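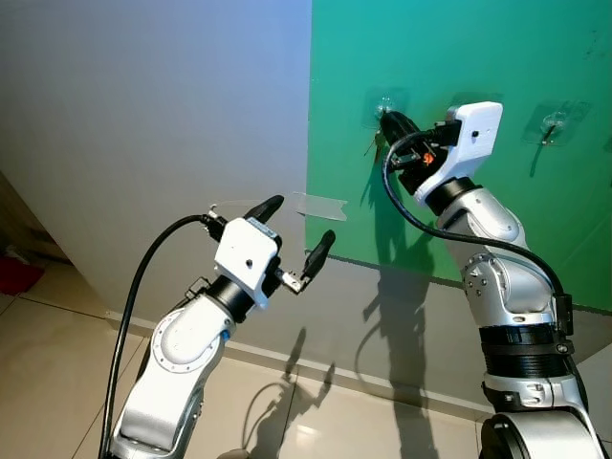

*Gray-white wall and teal-green panel, meeting at the corner.*

**Sestside Residents' Association**
Minutes of the Regular Meeting, Tuesday, December 17, 2024

The meeting was called to order at 7:02 p.m. by the chair. A quorum was present. The secretary recorded.

**1. Minutes of the previous meeting**

The minutes of the September meeting were approved with one correction: under item 4, "Barta Street" should read "Barta Lane."

**2. Water main replacement, Barta Lane**

The chair reported on correspondence with Kiro, the contractor for the replacement of the Barta Lane main. The new line will run 996 feet, from the pump house to the upper gate. Work is scheduled to begin once the ground allows. Service to the upper lots will be shut off for up to two days, and Kiro has agreed to give written notice to each affected household.

Members from the upper lots asked whether the notice could also be posted at the mailboxes. The chair will make the request. A member asked who will repair driveways cut during the work. The contract assigns this to Kiro for paved surfaces only. Owners of gravel driveways objected. It was moved and seconded that the association seek an amendment covering gravel surfaces. Carried.

**3. Snow clearing**

The agreement with Dutus for snow clearing was renewed for the season on the same terms as last year. Clearing begins at three inches. Residents are reminded that vehicles left on the lane overnight may prevent the plow from reaching the turnaround. Sand is available in the bin beside the pump house.

**4. Annual assessment**

The board proposed an assessment of $300 per household for the coming year, with payment due in two parts. Discussion followed on whether the increase should be spread over a longer period. One member asked that the reserve balance be shown separately on future statements, and the board agreed.

Ballots were counted during the recess. The proposal passed with 194 votes in favor, including proxies. The board will mail statements to all households with the usual payment slip.

**5. Paint colors**

The request to add darker greens to the list of approved exterior colors was tabled. The applicant will supply samples before it is taken up again.

**6. Other business**

A member reported that the streetlight at the lower gate has been out for several weeks. The secretary will report it to the utility. The question of fence heights on corner lots was referred to the board.

The meeting was adjourned at 8:41 p.m.

Respectfully submitted,
Secretary, Sestside Residents' Association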